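Teaching the arm to load the washer, part 3: getting the fingers into the drum

9 December 2018

Quick one as I've got the bench until the next lot come in. Parts 1 and 2 did the base and the wrist, so I'm assuming yours moves and doesn't fall over. If it falls over go back to part 2.

What you need

Arm from part 2, two long fingers, the Aasen servo or anything of that size
Wrist camera, already plugged in and giving a picture
M3 bolts, a small hex key, grip tape
A front loader with the door open, unplugged at the wall
Something soft to pick up. Old T-shirt, flannel, soft toy

Fingers came from Clivimport, 42 for the pair with postage. You can print them. Mine bent when I printed them, so.

Step 1. Set the finger opening

Power off. Push both fingers fully open by hand and check they stop at the same point each side. If one goes further, slacken the bolt at the root, nudge it back, tighten. Don't overdo it, the thread is only plastic and I've stripped two.

Power on, send open, then close. Do that ten times. Listen for a click. A click means the servo horn has slipped a tooth and you start this step again, sorry.

Step 2. Set the servo limits

In the config file set open to 300 and closed to 42. Save, restart the driver. Closed at zero looks neater but the servo sits there pushing against itself and gets hot. Leave the slack in.

Speed 200 for now. You can go up later, I never bothered.

Step 3. Park in front of the machine

Bring the base up so the fingers are low and wide open and the door opening is in view. You want to see the seal and a good bit of drum. Tips stay outside the machine at this stage! Save this pose and call it park, everything else gets measured from it.

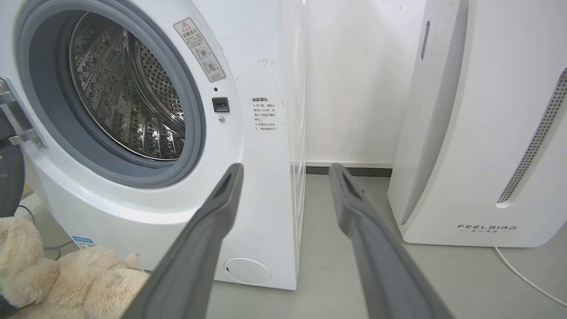
Doesn't the rubber seal catch the tips on the way out, asked a reader from the Sornville workshop, who had torn one at the fold doing much the same thing. Yes it can. Close the fingers before you back out, every time, and wrap the tips in one layer of grip tape with no loose corner. Also come out along the line you went in on. If you let the planner pick its own way home it drops the wrist early and drags over the bottom of the ring.

Step 4. Teach the way in

From park, lift first, then forward. Three saved points is plenty: park, mouth, inside. Mouth is level with the middle of the opening, a hand's width out. Inside is just past the seal and no deeper. Metal drum, holes and bumps everywhere, the tips will find every one of them if you scrape along it.

Shiny metal also upsets the camera. If you get bright patches jumping about turn the exposure down and fix it there, don't leave it on auto. I lost an eveing to that.

Step 5. Try it with something soft

Put the T-shirt in the fingers by hand, close, run park, mouth, inside, open. Then close again, mouth, park. Keep a hand on the stop button. Keep the other one out of the drum.

If it drops the shirt early, take closed down to 30 and try again. If it won't let go, the tape is too sticky, rub some flour on it.

Step 6. Save the lot

Copy the config somewhere safe. The Starham board forgets its points if you pull the power mid write, which I did, twice. My log was 272 lines by then and all of it gone.

Part 4 is picking up off the floor, which needs the wrist tilted a lot more than this. Check your cable lenght before then, mine was short.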